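Falent: house orientation claims and household energy bills

README for the data files, last touched in February

What you get is a table of 1,603 homes, one row each, with the compass direction of the main door, the floor area, the year built and the electric use for one year. I put it together after reading one too many pages promising that an east-facing door brings in good energy and, somehow, lower bills.
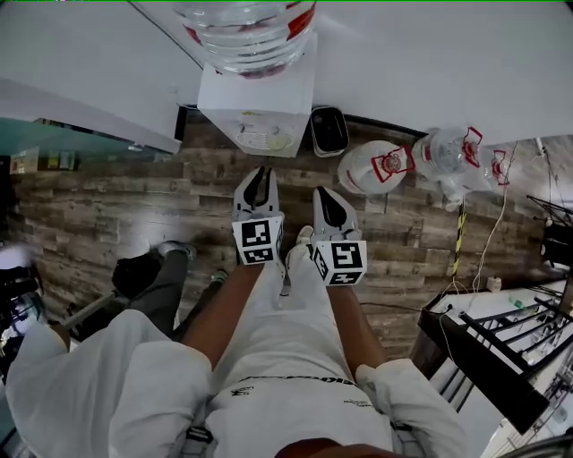 Kgomotso Rampersad
Maintainer, Falent data files

Why the files exist

Sunlight through a window is real and you can measure it. "Cosmic energy" through a front door is something I have yet to see on a meter. The trouble is that advice pages mix the two, so a sensible tip about shade gets to lend its good name to the rest. I wanted a table where the door and the windows are kept apart.

Where the rows come from

Owners in Hitport and Zwane filled in a form and sent meter readings. Door direction was taken with a phone compass, and phone compasses are poor near steel. Treat any reading as good to within 30 degrees at best. Homes with fewer than 3 readings were dropped.

Columns

home_id: a plain number, no meaning
town: Hitport or Zwane
door_dir: degrees from north, as reported
glass_south: square feet of south-facing glass
area: square feet of floor
built: year, blank if the owner didn't know
kwh_year: electric use, from the meter
consulted: yes if a layout adviser was paid
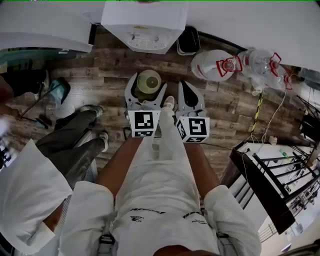
The consulted column is the one people write to me about. It says only that money changed hands. It doesn't say the advice was followed, and 85 owners who answered yes couldn't recall what they had been told.

Known problems

People who send in forms like this tend to care about their bills already, so don't read the averages as typical of either town. Gas use is missing. The health and luck questions from the first form were removed, as I couldn't think of an honest way to score them.

A Sirau version with hourly readings has been promised to me twice. I'll list it when I have the files.

Corrections are welcome if they come with a meter reading.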